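3. Work Surface and Object Set

3.1 Choice of covering

The small-parts task was carried out on an ordinary office table covered with white paper. Earlier sessions at the Jenthorpe site had used the bare tabletop, and the record sheets from those sessions show two recurring difficulties. First, small glossy pieces were hard to tell apart from the reflections they cast on a varnished top. Second, pieces with rounded bases moved when the table was touched, so that the position noted at the start of a trial did not always match the position from which the piece was lifted. A matte covering was expected to reduce both problems at low cost.

Three coverings were compared before the main series: a cotton cloth, a rubber mat and plain white paper. The cloth held the pieces well but formed ridges whenever a sheet or card was slid across it. The mat lay flat and gave good hold, although its dark color made black-edged pieces difficult to find in the written logs and in the images. Paper was adopted for the main series. It gave less hold than the mat, but the outline of each piece was easy to read against it, and a marked or torn section could be replaced between trials.

The paper was taken from folded stock and opened out over the table by hand. The folds were not pressed out. They remained as faint lines that divided the surface into pale rectangular panels, and in the course of the work these panels came to be used as an informal reference. Entries such as "second panel from the near edge" appear often in the logs, even though the Yurchenko layout, from which the placement rules were adapted, makes no provision for them. We have kept these entries as written.

Covering the table fully to its far edge was attempted and then given up. Where paper was drawn over a rounded corner it lifted, and the lifted portion tended to travel inward during a session. The covering was therefore allowed to stop short at the far side, leaving a strip of the tabletop exposed. No piece was placed on the exposed strip.

3.2 Target sheet

A separate rectangular sheet of white paper served as the target area. It was laid on the covering in portrait orientation, with its short side toward the person working. The sheet was left unprinted. A printed outline had been tried in the pilot work and was found to draw pieces toward the line, so that placements gathered at the border and the middle of the sheet was seldom used.

White on white is an unusual choice for a target, and it calls for some explanation. The sheet was slightly brighter than the covering beneath it, and its edges could be followed without effort under the room lighting. A colored sheet would have been easier to see at a glance. It would also have changed the contrast between the piece and its background at the moment of placement, so that a red or orange piece might look sharp in one part of the table and dull in another. The use of a single background tone was judged to be worth the small loss in visibility of the target itself.

The sheet was not taped down. Movement of the sheet during a trial was treated as a recordable event and was entered in the log together with the direction of travel. Sheets were drawn from a pack of 100 and were replaced when a crease or corner fold became visible from the working position.

3.3 Pieces

The Fulo set, as used here, contains 17 small pieces. They differ in outline, in height and in the way they rest on a flat surface. For the purposes of this section they are treated in two groups — flat pieces, which have a broad base and little height, and upright or rounded pieces, which do not. The round red piece belongs to the first group. The small orange piece, with its two rounded lobes and narrow waist, belongs to the second.

The orange piece received particular attention in the planning stage. Its surface is smooth and shiny, and it shows strong highlights under overhead light. The waist offers a natural place to hold it, but contact slightly above or below the waist falls on a curved surface and may cause the piece to turn. The round opening on its top face was useful as an orientation mark. When the opening could be seen from above, the piece was recorded as upright; when it could not, the piece was recorded as lying or as unclear.

The round red piece presents a different case. It rests flat, and the contrast between its red center and its raised black rim makes its outline plain on white paper. Its low height is the main obstacle to lifting. A hold that reaches the rim at two opposite points is generally secure, while a hold on one side tends to push the piece along the paper. Sliding of this kind was logged separately from lifting, as it says more about the surface than about the piece. Figure 3 gives a view of the covered table and a close view of the two pieces named here.

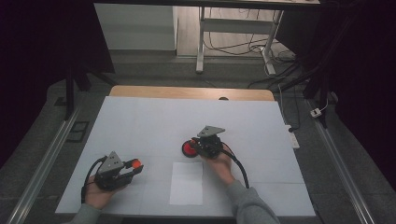
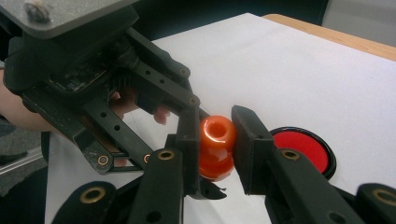

Figure 3. Work surface and pieces. First view: the paper-covered table with the rectangular white sheet and the exposed strip at the far edge. Second view: the small orange piece between the jaws of a hand-held gripper, with the round red piece behind the right jaw.

3.4 Room and surroundings

The task room at Rusivport is a shared office with carpet under the table and a lighter bare floor farther back. No attempt was made to convert it into a controlled laboratory space. Furniture along the far side of the room stayed in place, as did the cables beneath the desk. The only standing rule concerned the table itself: nothing was to be set on the covering except the target sheet, the pieces assigned to the trial and the tools in use.

Cable placement had a greater effect on the work than had been foreseen. A cable that crosses the near edge of the table can drag the covering when the arm is drawn back, and the target sheet is carried with it. The revised guidance asks that slack be left near the wrist and that the edge of the covering be checked at the end of each trial.

Lighting came from the ceiling fixtures of the room. Shadows cast by the pieces were faint and were not corrected. For the flat pieces a faint shadow was of some help, as it marked the lower edge of the rim and allowed a slight tilt to be noticed. For the rounded pieces the highlights were more informative than the shadows, and the placement of the brightest highlight was often enough to tell whether the piece had turned.

3.5 Recording of placements

A total of 1016 placements were entered over the main series. Each entry gives the piece, its starting panel, its resting position in relation to the target sheet and any movement of the sheet or the covering. Resting position was coded in one of 3 ways: fully on the sheet, across an edge, or off the sheet. Pieces that came to rest across an edge were not corrected by hand before the entry was made.

Two sources of disagreement arose among the coders. The first concerned pieces that touched the edge of the sheet without crossing it. These were at first coded both as "on" and as "across," and the rule was later settled in favor of "on." The second concerned the sheet itself. When a sheet had turned slightly during a trial, some coders judged the placement against the original position of the sheet and others against its new position. All such entries were reviewed and recoded against the new position, with the movement noted in a separate column.

Damage to the covering was recorded by panel. Most of it consisted of short scuffs near the middle of the table, where flat pieces had been slid before being lifted. Small tears occurred along the fold lines on the near side and were more frequent late in a session. A torn panel was not patched, as the edge of a patch is high enough to stop a flat piece. The whole covering was changed instead, and the folds of the new paper were lined up with those of the old as closely as the stock allowed.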